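Comparing two parallel grippers on the same arm: how to keep the test fair when the wrist camera is in the way?

Asked in: End effectors and tooling

We run two cobot arms over one taped table and have to choose between the Trokano and the Skokov parallel gripper before we order more of either. The tasks are dull ones: pick a tool out of a drawer, take something from a bin, hold scissors and pass them across. Same object set for both grippers, same waypoints, 50 attempts per task.

The problem is repeatability between swaps. After each change I re-enter the TCP from the vendor drawing, run the same program and land up to 6 mm off in the far rows of tape. In the near rows the error is small enough to ignore. The wrist camera makes it worse: the bracket has to come off with the gripper, so hand-eye calibration is redone every time, and I no longer know which error I am looking at. Controller is a Nutska, teach pendant only, no external sync.

Two overview shots and one from a wrist camera.
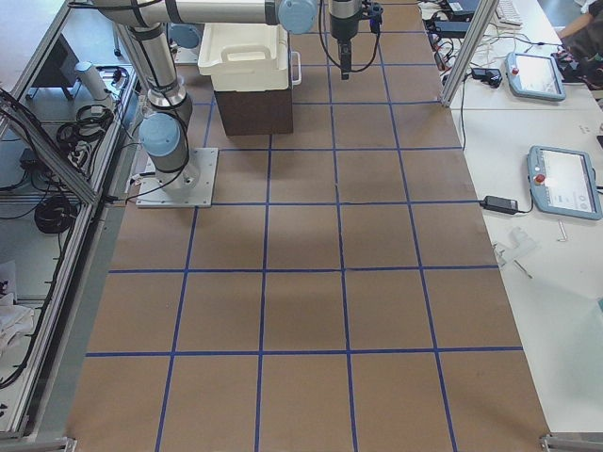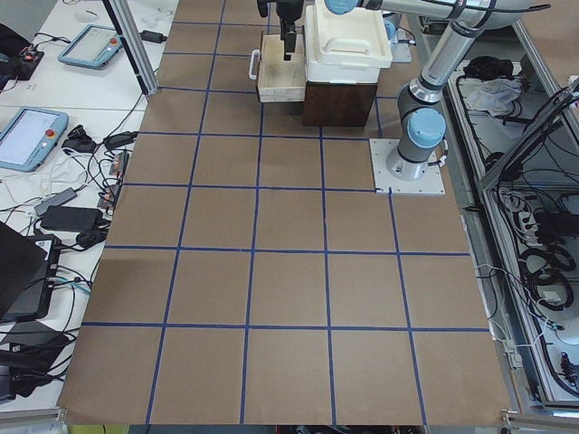
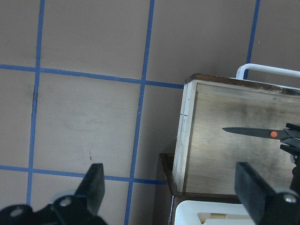
Loureiro, March 24, 2020

What I have tried so far: re-torquing the flange screws, slowing the approach to 25 percent, and teaching the TCP with the four-point method instead of using the drawing. The last one helped a little. Is there an accepted procedure for this, or do people just accept an offset per gripper and correct it in software?

Leonilde Bastos

2 answers

Answer 1 (accepted)

Error that grows with distance across the table is usually angular. A wrong TCP length gives you an offset that travels with the tool; it does not care which row you are in. Check the work frame first. If you re-teach the frame after each swap using the fingertips as the pointer, any TCP error goes into the frame and is then magnified toward the far end.

What I would do:

Make a pointed pin that mounts to the bare flange. Teach the work frame with that and nothing else, once, and lock it.

Do not use the tape as a reference. Painter's tape is fine for telling a person where to put the box, but it has width and it creeps. Put 2 dowel holes in the table at opposite corners and touch off on those after every swap. If the pin hits both, the frame is good and whatever remains belongs to the gripper or the camera.

Teach the TCP with the fingers closed on a ground rod, and vary the wrist orientation a lot between points. Four points that are nearly the same pose will give a small reported residual and a bad answer.

Mount the camera bracket to a spacer plate between flange and gripper, so the gripper can come off without disturbing it. You still verify hand-eye after a swap, but you should not have to solve it again. Add the plate thickness to both TCPs and both payload settings. People forget the payload, and a wrong mass will sag the arm at long reach, with the same symptom you describe.

For the comparison itself, alternate the grippers in blocks of 25. If you run all 50 on one and then all 50 on the other, any drift in the setup is scored against whichever went second. Write down misses by type (no contact, slip, wrong pose). A single success rate will not tell you much about drawers versus scissors.

Comment from the asker: Payload was still set for the old gripper. Correcting it removed more than half of the far-row error. Spacer plate is being cut now.

Answer 2

Had the same with a Skokov last August, it was the fingers. They have some play when open and it shows up at the tip. Try longer fingers or the other pads. Also you can skip the wrist camera and use an overhead one, less cable to snag.

Comment: Play in the fingers would be the same in every row, so it doesn't explain the far end. Agree it is worth measuring though. Indicator on the fingertip, push by hand both ways, note the number with the fingers open and again closed on a part.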